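Support > Zimo Planner > FAQ

Quick answers, updated Wednesday. More when I get time. — Hannelore Hubmann

Which version do I need?
Planner build 78 or later. Older builds load the Bralent driver fine but ignore the speed cap.

Why does it pause before every grasp?
It's waiting on perception. Muriithi publishes a pose, planner wants 2 in a row that agree. You can drop that to one in the config, at your own risk.

Cube pose jumps when the arm gets close?
Usually the fingers blocking the view. Turn on hold_last_pose. If it still jumps, redo the hand-eye calibration, dont just nudge the offsets.

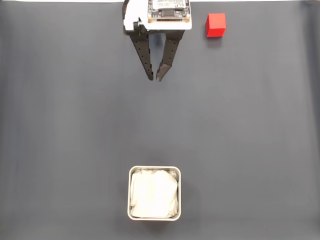
Can I plan with the gripper closed?
Yes. Set start_width to whatever the driver reports, otherwise the collision model assumes fully open and you get detours for no reason.

Does it handle cloth?
Sort of. Cloth goes in as a height map, no folds, no physics. Good enough for setting something down on it. Picking it up — use the Ukis plugin.

"Goal unreachable" but it's clearly reachable?
Check the table height. Then the wrist limits. Error 52 is allmost always the table.

How do I send a log?
Zip the whole run folder, not only the text file. Put the build number in the subject line.

Share (97)
2 comments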